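Prerkthorpe Homeowners Association
Minutes of the Regular Meeting, January 29, 2025

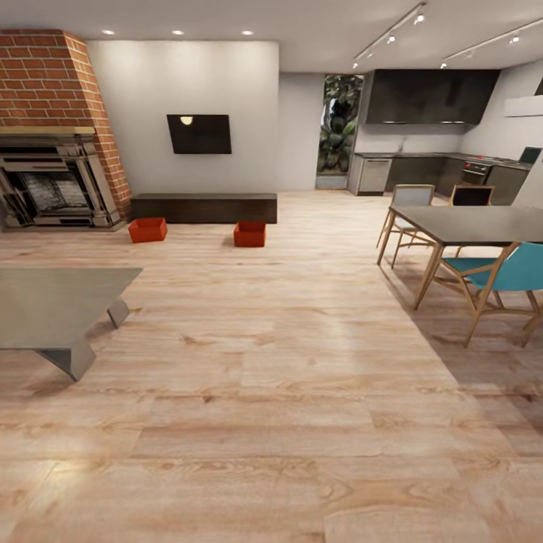

Brick chimney and metal fireplace in an open-plan living room.

Held in the clubhouse. Called to order by the chair after a short wait for a quorum. 18 households represented in person, 8 by proxy.

1. Minutes of the last meeting

Approved with one correction. The line reading "members were broadly in favor of the gate" was struck. Several members said they did not recall anyone being in favor of the gate, broadly or otherwise. The secretary has kept the original wording in the file.

2. Dues

The board reported 13 households behind on dues. A member asked how many of those were behind at this time last year and was told the figure was not to hand. The member asked for it at the next meeting and asked that the request be written down, which it now is.

3. Proposal from Fovau for chimney inspection and yearly service

The board circulated a proposal from Fovau to inspect and sweep every chimney in Prerkthorpe under a single contract. The price would be spread across all units and added to dues.

The board's summary: one contractor, one visit date, one set of records, and a discount on the going rate. The going rate was taken from Fovau's own brochure. A member asked whether anyone had called another company to see if the rate was going anywhere else. The board had not.

Discussion, in the order people spoke:

The owner of an end unit said the fireplace in that unit had not been lit since they moved in and they did not see what there was to sweep. The board replied that birds nest in unused flues. The owner asked if a bird had been found in any flue in Prerkthorpe. One member believed so but could not say when or in which building.

A member on the upper road burns wood most evenings and already pays a sweep. They wanted to know if they could opt out and keep their own sweep. Under the draft contract they could keep the sweep but would still pay the share. This was not well received.

Another member read aloud the sentence in the proposal that says regular service "can extend chimney life by up to 30 years." The member asked what "up to" covered, and whether zero was included. The board agreed to ask.

It was pointed out that the proposal does not say who pays for repairs if the inspection finds a fault, nor whether Fovau would be the one to make them. Two members who had dealt with inspection companies elsewhere said they would expect faults to be found. The chair asked that comments be kept to the text of the proposal. A member answered that the text was what worried them.

The board said the association's insurer may look kindly on a yearly inspection record. Asked if the insurer had said this in writing, the board said it came up on a phone call.

A motion to accept the proposal failed for lack of a second. A motion to get two more quotes, one of them for inspection only, was made, seconded and carried. A quote from Damer will be one of the two if they answer the phone this time.

4. Drainage on the lower path

Workneh finished the trench in the first week of January. The board described the job as complete. Members who use the lower path said water still stands by the mailboxes after rain, in the same spot as before. The board said the ground needs time to settle. A member asked how long, and whether the final payment could wait until it had.

Motion to hold the final payment until the path has been looked at after a heavy rain. Carried, with one abstention. The board will tell Workneh and attach the page of the contract that covers it, if there is such a page.

5. Clubhouse heating

The thermostat has been replaced. Members kept their coats on. The board will have it looked at again.

6. Parking

A member asked why the visitor spaces are full every night when visitors are not. Long discussion. The suggestion of permits was raised, as it was last year, and the same objections were made to it. No motion.

7. Other business

Request for the board to send packets out earlier. The packet for this meeting arrived the evening before, and a member said that was not enough time to read a contract of that length with any care. The board will try for a week ahead. The member asked that "try" be changed to "aim," and then withdrew the request.

A question was asked about the gate. The chair said the gate was not on the agenda.

Action items

Board: two further chimney quotes, one for inspection only.
Board: written answer from Fovau on "up to," on repairs, and on opting out.
Board: something in writing from the insurer, or else drop the point.
Board: letter to Workneh on the held payment.
Board: last year's figure for late dues.
Secretary: corrected minutes to be posted on the clubhouse door.

Meeting adjourned. Date of the next meeting to be posted with the corrected minutes.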